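접수 2020-02-24, 담당 Rok Papadopoulos
상태: 진행 중 → 해결(관찰)
제품: Murín 재고 관리, 라벨 출력 모듈
고객사: Ultau 물류센터

## 증상

Ultau의 Birsen Aksoy 님이 접수한 건. 품목 라벨을 한꺼번에 뽑으면 출력이 중간에 멈춘다. 오류 창은 뜨지 않고 작업 목록에는 "전송 완료"로 표시된다. 프린터에서는 374번째 라벨까지 나오고 그 뒤로는 나오지 않는다. 같은 작업을 다시 보내면 처음부터 다시 출력되고, 또 같은 자리에서 멈춘다.

고객이 보낸 작업 파일은 품목 3,000건짜리이고 12월 재고 실사 때 쓴 것과 같은 양식이다. 당시에는 문제없이 끝까지 출력됐다고 한다. 그 사이 바뀐 것으로 고객이 알려 준 내용은 다음과 같다.

- 출력 서버를 새 장비로 옮김
- 품목명 칸을 넓히고 글꼴을 바꿈
- 라벨 용지 공급처 변경(규격은 동일)

## 확인한 것

**용지와 센서.** 용지를 의심해서 예전 롤이 남아 있는지 물었다. 한 롤 남아 있어서 그것으로 다시 출력했다. 같은 자리에서 멈췄다. 용지 문제는 제외.

**품목 데이터.** 375번째 품목을 작업 파일에서 빼고 다시 보냈다. 여전히 374장에서 멈춘다. 순서를 거꾸로 정렬해도 같다. 특정 품목명에 들어간 특수문자 때문이라면 위치가 바뀌어야 하는데 바뀌지 않는다. 데이터 내용 문제도 제외.

**글꼴.** 예전 글꼴로 되돌린 양식을 만들어 보냈다. 멈추는 위치가 뒤로 밀렸다. 끝까지 나오지는 않았다. 글꼴 자체보다는 전송되는 데이터 크기와 관계가 있어 보인다. 새 글꼴은 프린터에 내장되어 있지 않아서 글자를 그림으로 바꿔 보내고, 그래서 라벨 한 장의 데이터가 커진다.

**네트워크.** 출력 서버와 프린터 사이 연결은 끊기지 않았다. 다만 서버 로그에서 프린터가 버퍼가 찼다는 신호를 보낸 뒤에도 서버가 계속 데이터를 밀어 넣는 구간이 보였다. 발췌:

```
전송 시작 작업=라벨일괄 장비=출고2
수신측 버퍼 가득 참
전송 계속
대기 시간 초과(10초)
작업 종료 상태=전송 완료
```

마지막 두 줄이 이상하다. 시간 초과로 끝난 작업은 "실패"로 기록되어야 한다. 개발팀에 별도 결함으로 등록했다.

**서버 설정.** 이전 출력 서버의 설정 파일을 Birsen Aksoy 님에게 요청해서 받았다. 새 서버 설정과 비교하니 두 항목이 달랐다.

| 항목 | 이전 서버 | 새 서버 |
|---|---|---|
| 흐름 제어 | 사용 | 사용 안 함 |
| 대기 시간 | 40초 | 10초 |

새 서버 쪽은 둘 다 설치 프로그램 기본값이다. 이전할 때 설정 파일은 옮기지 않고 새로 설치한 것으로 확인했다. 이전 안내 문서에는 설정 파일 복사 단계가 있는데, 부록 쪽에 있어서 찾기 어렵다.

## 조치

1. 출력 서버 서비스를 중지.
2. 흐름 제어를 "사용"으로, 대기 시간을 40초로 변경.
3. 서비스를 시작하고 프린터 전원을 껐다 켬. 버퍼에 남은 데이터를 비워야 한다.
4. 대기 중인 작업을 모두 삭제한 뒤 새로 전송.

고객 쪽에서 3번을 건너뛰고 먼저 시험했을 때는 첫 장에 깨진 글자가 나왔다. 전원을 다시 켠 뒤로는 없어졌다.

새 글꼴을 그대로 쓰고 3,000건 전체를 전송했다. 중단 없이 마지막 라벨까지 출력됐다고 회신을 받았다. 출력 속도는 12월보다 느리다고 하는데, 글꼴을 그림으로 보내는 한 어쩔 수 없다. 속도가 중요하면 글꼴을 프린터에 직접 올리는 방법이 있고 절차서를 메일로 보냈다.

## 첨부와 후속 댓글
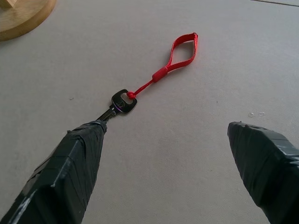
Catrin Lloyd: Tratach 쪽 고객사에서도 비슷한 문의가 있었습니다. 거기도 출력 서버를 옮긴 다음부터였고, 작업 목록에는 전부 "전송 완료"로 남아 있어서 라벨이 빠진 걸 출고할 때 알았다고 합니다. 흐름 제어만 켜고 대기 시간은 그대로 두어도 되는지 궁금합니다.

Rok Papadopoulos: 흐름 제어만 켠 상태로도 시험해 봤습니다. 짧은 작업은 괜찮은데 긴 작업에서는 프린터가 버퍼를 비우는 동안 10초를 넘길 때가 있어서 다시 멈췄습니다. 두 항목을 같이 바꾸는 쪽으로 안내해 주세요. Tratach 건은 이 티켓에 연결해 두었습니다.

Doina Popescu: 상태 표시 결함은 재현했습니다. 시간 초과가 나도 마지막 묶음을 보낸 것으로 처리하는 부분이 있습니다. 다음 수정판에 넣을 예정이고, 그 전까지는 작업 목록의 상태를 믿지 말고 마지막 라벨 번호를 확인해 달라고 고객에게 전해 주세요.

Rok Papadopoulos: Ultau와 Tratach 양쪽에 전달했습니다. 이전 안내 문서는 설정 파일 복사 단계를 본문으로 옮겨 달라고 Valbona Ristić 님에게 요청했습니다.

## 남은 일

- [x] 설정 변경 후 전체 출력 확인
- [x] 상태 표시 결함 등록
- [ ] 이전 안내 문서 수정
- [ ] 설치 프로그램 기본값 검토(흐름 제어)
- [ ] 수정판 배포 후 Ultau에서 상태 표시 재확인

문서 수정이 끝나면 티켓을 닫는다. 같은 증상이 다시 나오면 새로 접수하지 말고 이 티켓에 서버 로그와 설정 파일을 함께 올려 달라고 고객에게 안내함.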